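6th May

Spent most of the day on the clearance rules for the two-arm station. The old sheet from Dolis gives one minimum distance for everything, which is fine for an arm working alone and not much use when two of them are meant to reach for the same object. I have split it into three cases: arm to arm, arm to fixture, arm to person. The third one stays as it was. No hands inside the reach envelope while the drives are enabled, regardless of speed.

Arm to arm is harder. My draft says that only one gripper may be in contact with the work until the other has been given a clear approach path, and that the waiting gripper holds open and outside the contact zone. Wrote "contact zone" four times before noticing that I had not defined it. It is now the outline of the object plus one finger width on all sides. Crude, but an operator can judge it by eye.

Footwear is the agreed test item this month, so the rule has to hold for soft things that lie in pairs. A pair of slides can be treated as one object or as two, and the log is worthless if two operators choose differently. Decision: a pair lying side by side is one object until a gripper separates it. After that it is two, and stays two, even if both go into the bin together. I expect an argument over this.
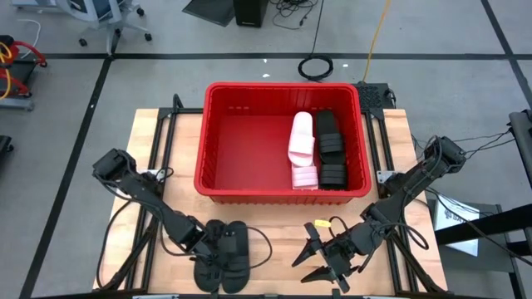 Issue 4

Left gripper down on the black pair, right one open and angled in toward it, with the bin directly behind. It is the arrangement the new clause has to cover, and read strictly the clause is too vague. "Outside the contact zone" says nothing about which way the fingers point. Added a line: the waiting gripper may face the object but must not cross the zone until called.

The cable loop on the table bothers me more. It curves around the sandals, and the present text only deals with cables on the floor. Proposed wording: no cable shall lie within the contact zone, and any slack on the work surface shall be held at the arm base. Grestex sells clips for the purpose. I have not tried them on an extrusion frame and will not name a part number until I have.

Numbering. The incident form is at revision 286 in the Direro system, which counts every saved edit, so the number means nothing to a reader. I want issue numbers on the printed sheets only, and the system number left off. The request is in as ticket 2717.

Checked the inspection interval too. The draft had finger pads looked at every 1000 cycles. Kept it, but added a check after any dropped item - a count alone will not catch a torn pad.

Still open: whether a full bin should stop both arms or only the one carrying. D'Souza's procedure stops both. Mine currently says nothing. I lean toward both, with a manual restart, and will write it up tomorrow before the June review copy is due.

Left the tape grid clause alone.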